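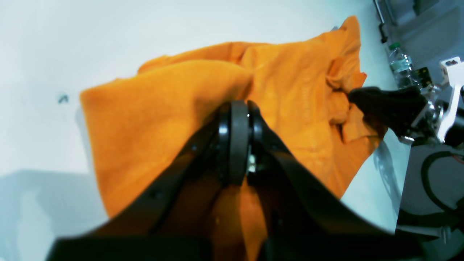 Savvas Andreadis would like it said first that cloth is a software problem, and that a better gripper on its own would not have fixed any of the faults we logged in our first year. Most of us now agree with him. It is why Nirnier is a software company and buys its hardware from other people.

About Nirnier

We write control and planning software for two-armed robots that handle soft things: towels, work clothes, bedding. Our customers are laundries and the firms that build machines for them. We were set up in December by four people who had worked together on motion planning for warehouse arms, and there are now 13 of us in two rooms above a print shop.

What we make

Warum is our planner. It takes in the camera pictures, works out where the edges and folds of a piece of cloth are likely to be, and picks the next pair of grasp points. It plans one move at a time and then looks again, as cloth seldom ends up where a model says it will.

Katsaros is the controller underneath. It keeps the two arms in step and limits how hard they pull against each other when both are holding the same garment. It runs at 300 cycles a second on an ordinary desktop computer.

How we work

Orange trousers laid flat and folded lengthwise, with an arm at each end, make a fair test for both programs. There are seams, creases and a pocket flap to confuse the edge finder, and the second layer of cloth hides part of the first.

Every run is recorded and can be played back against a newer version of the planner. Evanthia Dimitriou looks after the playback tool, Nondau, which we give away free to universities. A change to Warum has to get through 48 recorded runs in Nondau before it goes near the arms. If it fails one, the person who wrote the change reads the log and writes up the cause, even when the fix is a single line.
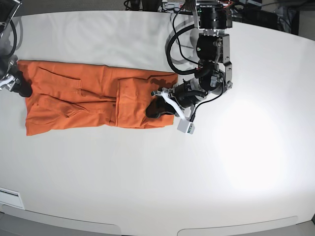 Working with us

We take on a small number of trial projects each year. Send us a few of the items you need handled and a note of how they arrive, whether in a heap, in a bin or on a belt. Please don't iron them first.

Page last changed 8 August 2019.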